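Plitach Ribbed Bellows Boot, Black

Home / Covers and Seals / Bellows / Round

Manufacturer: Nunetti
Supplied by: Dadosham Industrial Rubber
Sold as: single boot with two clamp bands
Availability: stocked item

The Plitach boot is a molded black rubber bellows for covering a joint, shaft or linkage that bends and extends in use. It keeps dust, swarf and splashed coolant away from bearings and seals, and it holds grease inside the joint. The body is molded in one piece with no seam along its length. The folds are rounded at the crest and at the root, which spreads the bend over a larger area of rubber and makes the outside easier to wipe down.

Specifications

Material: black synthetic rubber
Section: round, tapered
Small collar bore: 38 mm
Extended length: 100 mm
Nominal wall: 2 mm
Color: black only
Surface: matte
Fixing: stainless band at each end

The small collar is plain inside and can be fitted over metal tube, turned shaft or a conical sleeve with a cylindrical seat. The large end flares past the last fold to clear the housing and finishes in a flat lip. Both ends take the bands supplied with the boot. Worm drive clips of the same width may also be used if the screw housing has room to sit clear of the folds.

Travel and bending

The extended length above is the maximum working length and includes both collars. Do not use the boot as a travel stop. In angular use the folds on the inside of the bend should close without pressing hard against each other when the joint is at its limit. If they bunch or buckle, the boot is too long for the application or has been clamped too close to the pivot.

The boot will accept a small amount of twist. For a shaft that turns continuously, the collar must sit on a bearing ring. A collar clamped straight to a rotating shaft will wind the folds up and tear the rubber at the neck.
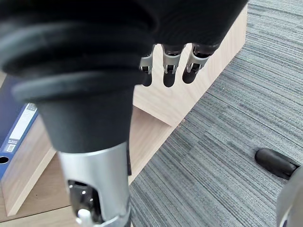 Can the boot be replaced without taking the joint apart?

Usually the part beyond the joint has to come off first, as the boot is a closed tube and must be passed over the end of the shaft. Where that is impractical, order the split version, which is bonded in place along one side and has a shorter service life.

Fitting

1. Remove the old boot and bands. Clean both seats down to bare metal and remove any burr from the edges.
2. Inspect the joint and regrease as its maker directs. Keep grease off the seats.
3. Slide the small band and then the boot over the shaft. A little soapy water inside the collar helps. Do not use mineral oil.
4. Seat the small collar fully and tighten the band until the rubber just begins to rise at its edges.
5. Move the joint to mid travel, let the folds settle, and burp trapped air by lifting the large lip with a blunt tool.
6. Seat and band the large end. Run the joint by hand through its full travel and check for pinching.

Inspection and care

Inspect the roots of the folds at each service. Fine surface crazing on the crests is cosmetic. Cracks in the roots, a sticky surface or grease on the outside of the boot all call for replacement. Clean with mild detergent and a soft brush, rinse, and allow to air dry. Solvent wipes and citrus degreasers will swell the rubber.

Store unused boots relaxed and out of sunlight. Boots kept compressed under other stock take a set and may not recover their full length.

Ordering

Order code PLT-38 for the closed boot, PLT-38S for the split version. Replacement bands are sold in packs of 3 pairs. The Sorensen band tool is listed separately under Hand Tools and suits both ends.

Collars can be molded to other bores on request. Send a dimensioned sketch showing both seat diameters, closed and extended lengths, and the maximum angle of the joint. Tooling is quoted per drawing. Samples are made in the standard compound unless another is requested.

Technical questions: Gönül Akbulut, Applications
Quotes and custom sizes: Maiara Brito, Sales

Related items
Plitach Straight Bellows, Round
Stainless Clamp Bands, Plain
Conical Sleeve Adapters
Rubber-Safe Joint Grease, Cartridge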